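February, by Gerrit Verstraete

So the budget is in, and I've been allowed to spend some of it! We had 495 dollars a month to play with for simulation time, and I've spent most evenings working out whether that buys us enough hours before we put money down on a real arm for the kitchen project at Drenlow.

My first plan was the obvious one – buy the arm, bolt it down, start breaking things. Firouzeh Kazemi talked me out of it over one very long lunch. Her point was that I couldn't say how much reach we needed, or how wide the fingers had to open, and I was about to sign for both. Fair enough. I went home and deleted the quote from Zollico (well, moved it to a folder).

Right now the work is all rendered, and a lot of it is spent up close to big green surfaces. 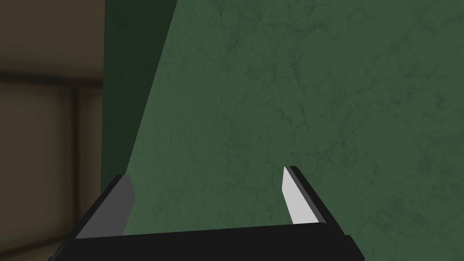
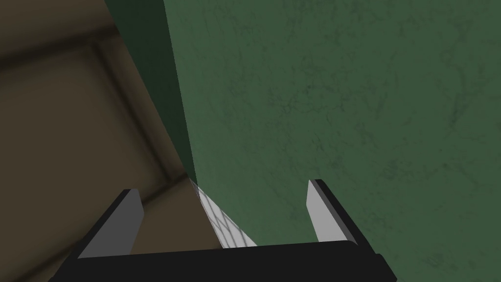
What I care about for the shopping list is clearance. A gripper with a big opening is lovely until you have to get it past a corner, and the wide ones cost more too. Huvavico sells one with a 108 mm opening and another with 80, and I had the bigger one down as a must-have for weeks. Now I'm leaning toward the smaller one and putting the difference into a spare set of finger pads, plus a decent mount.

The other line I keep fiddling with is compute. We can rent by the month or buy a used workstation, and the used one pays for itself in nine months if it doesn't die first. Firouzeh says rent. I say buy, mostly because I like having the thing under my desk, humming away (my feet get cold).

I still need a price for shipping and a second quote on the mount, so if you've bought either one lately, leave me a comment with what you paid.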